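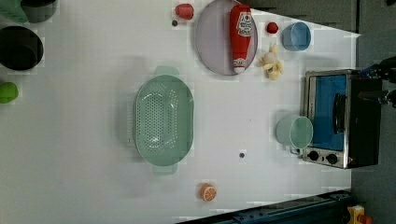
So are the mask rules gone for good at Ellow, or do we have to dig them out again in October? A reader sent me that one last week, and I've had so many versions of it since that I figured it was time to redo this whole page.

Last updated Sunday, May 22, 2022

I write the Drulleldale local news blog and I go to the county health board meetings so you don't have to (they're long!). I'm not a doctor. These are the things people keep asking me, with the answers as I understand them.

Okay, so are the mask rules gone?

Mostly, yes. The county order ended, which means stores, restaurants, gyms and the library can't be made to require masks anymore. They can still ask for them if they want to. A couple of places on Main Street still have the sign up, and I just put one on when I go in. As for October, the board hasn't voted on anything. They said they'd look at hospital numbers at the end of the summer and go from there.

What about the bus?

The Ellow buses dropped the rule the same week as the county. Drivers can wear one or skip it, and so can you. The paratransit vans are different: masks are still required on those, for riders and drivers both.

And the clinic?

Still required at Akande Clinic, everywhere past the front door, including the waiting room. They have a box of them at the desk. Visitors are limited to 2 per patient, and that includes kids, which caught my sister-in-law by surprise.

How many cases are there right now?

The county's last report had 719 for the month. That's only the tests that got reported, so home tests aren't in there unless you called yours in. I'd treat it as a floor. It's up from the month before and way down from January, when it felt like everybody I knew was sick at once.

Where can I still get free tests?

The Vekeck Center, side entrance, while they last. The county bought 3000 kits for this round, and you can take 2 per household per visit. You don't have to show ID or an insurance card. Go in the morning if you can, the line gets silly after work. The library ran out and I haven't heard if they're getting more.

My test is expired. Can I use it?

Check the lot number first! A lot of the home kits had their dates pushed back, and the new date won't be on your box. The folks at the Vekeck Center will look it up for you if you bring the box in.

How long do I stay home if I'm positive?

Five full days, then a mask around other people for five more, as long as your fever's gone and you're feeling better. Day zero is the day symptoms started. The school district uses the same count, but they want a phone call to the office too.

Is the board still meeting online?

Both. You can go in person or watch the stream, but public comment is in person only now. I think that's a mistake and I told them so, in person.

Can I send you a question?

Please do! Use the contact form, and give me a few days. If it's about your own symptoms, call your doctor or the Akande nurse line instead of me.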